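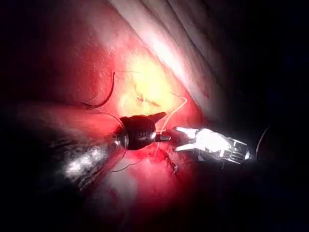 Gonwood, the surgical tools maker, is to take on 210 more staff and open a second plant at Skonorness, the company said on 22 Sep 2020. The new jobs would lift the headcount to 392 by the end of next year. Big step up for a firm that was working out of two rented rooms not so long ago. Most of the hiring is on the making side — toolmakers, cleanroom staff, inspectors — with a smaller number in software. Robotic keyhole surgery is where the money is going. In that sort of work the surgeon sees what the camera sees and not much more: red tissue lit up close, two instruments coming in towards each other, then black where the light stops. Gonwood sells into that market and wants to sell a lot more.

The Skonorness site was a cold store. Empty for years. Gonwood has signed a long lease on the whole building and says the first production line should be in place by spring, the second by autumn. Planning consent is already through. The old loading bays stay, the rest gets gutted.

No figure was given for the cost of the fit-out. The company would only say it is paying for it out of the funding round it closed earlier in September, led by Vilada, the healthcare investor, which already held a stake and now gets a second seat on the board. Terms not disclosed. Vilada said it had been looking for a manufacturing business to back for a while and liked that this one already had orders on the books.

And orders there are. Gonwood shipped 3814 instruments in its last financial year, most of them to hospital groups on repeat contracts. It expects to do better than that this year in spite of the spring, when planned operations were put off nearly everywhere and new orders more or less stopped for a stretch. Staff were kept on throughout, the company said, some on shorter hours. Hospitals are now working through their lists again and the phone is ringing.

Then there is the Magbanua programme, the firm's next range and the main reason it needs the floor space. Details are thin. What has been said is that the range covers graspers and needle holders, that the working ends will be made in house for the first time, and that testing with outside surgeons starts once the new line is up. Small parts, these, and fiddly. A polished metal head built up in segments, little slots cut into it, a pair of narrow jaws at the end, and all of it has to be made to a finish that most general machine shops won't quote for. Gonwood has been buying its heads in from two suppliers and has not hidden that it finds the wait a nuisance. Both contracts run on until the new line is proven, and the company said it would keep at least one of them as back-up.
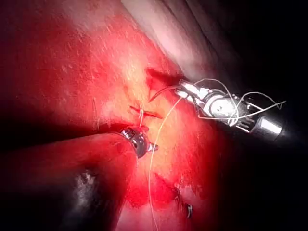

Training is the other half of the plan. Part of the upper floor at Skonorness will be given over to a teaching room where hospital teams can come for a day or two and try the instruments before they buy. Gonwood does this now by sending people out with cases of kit, wich is slow and has been close to impossible under the travel rules. A lot of the teaching is about reading depth on a screen — how near a pair of silver jaws is to the tissue when one side of the view is bright orange-yellow and the other drops off into shadow. Sessions will be kept small to begin with. Bookings are not open yet.

Local reaction has been warm on the whole, though the road into the estate came up more than once at the public meeting, as did parking. The company has said it will run a minibus from the station at shift changes.

Applications for the first jobs open next month through the Gonwood website. Apprenticships will follow in the new year, numbers to be confirmed.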